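Moving a sourdough starter to a much colder kitchen

3 min read

Haris Vukadinović

I moved in July from an upstairs apartment that was basically a sauna to a basement place with thick walls, and my starter hates it. In the old kitchen it doubled by lunchtime if I fed it at breakfast. Now it sits there with a few sad bubbles and smells like nail polish remover by evening. Same flour (plain all-purpose, sometimes a spoonful of rye), same jar, same tap water as far as I know, though I guess the new building could be on a different supply.

I have baked 2 loaves since the move and both came out like paving stones. The second one I let rise overnight on the counter and it still barely moved. I don't want to throw the thing out. I got it from a baker when I lived near Brarach and I've kept it going for 7 years. Is it dying, or do I just need to wait longer between feedings?

Jacqueline Gaillard

It isn't dying, so please don't throw it out! Mine did exactly this when we moved up to Namimel, and I panicked and fed it three times a day, which was the worst thing I could have done. If it hasn't risen yet and you keep giving it more flour, you're only thinning it out. Leave it alone until it has peaked, even if that takes a whole day, and then feed it.

The nail polish smell means it's hungry, which sounds like the opposite of what I just said, I know. What I'd do is keep back a small spoonful, give it equal weights of flour and water, and make half that flour whole rye for a week. Rye really wakes things up. Use water that feels slightly warm on your wrist. Then find it a cozier spot. Mine lives in the oven with only the light on – put a sticky note on the door, because I once preheated the oven with the jar inside and had to start over from some dried flakes I'd kept in a drawer. 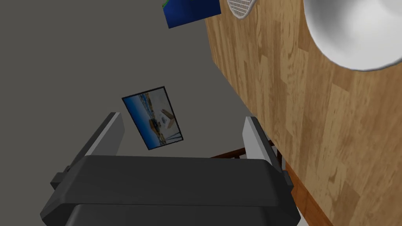 How long should the dough rise in a kitchen that stays near 60 degrees?

Go by size and let the clock be a rough guide. At that temperature a dough that used to take five hours can easily want 12 or more, and you're looking for it to grow by at least half, with a domed top and bubbles along the side of the bowl. A straight-sided container with a rubber band around it makes that a lot easier to judge. If you need it sooner, bump the starter up to 20 percent of the flour weight and mix with warmer water.

Your overnight loaf was probably just underproofed. Tight crumb, maybe a couple of huge holes near the top crust? Give the next one the morning as well.

Wissam Obeidat

Agree with most of that, but I wouldn't bother with the oven. I wrap my jar in a dish towel and stand it on top of the fridge next to the bread box, and it does fine all winter. Depends on your fridge, though. My old one was warm up there and the one at my sister's place is stone cold, so put your hand on it first.

Also, if you're worried about the water, fill a pitcher the night before and leave it out on the counter. Helps with chlorine. Doesn't do anything for chloramine, which some towns use, so you might try a bottle of spring water for a few feedings and see if there's a difference.

Darius Furtună

just use a packet of yeast

Haris Vukadinović

Thanks Jacqueline, the oven light trick is working! I switched to half rye and stopped fussing with it, and this morning it was nearly up to the lid. Still a bit sharp smelling but nothing like before. I'm mixing dough tonight with the bigger amount of starter and I'll leave it until after breakfast. Wissam, I checked the top of my fridge and it's cold, so no luck there.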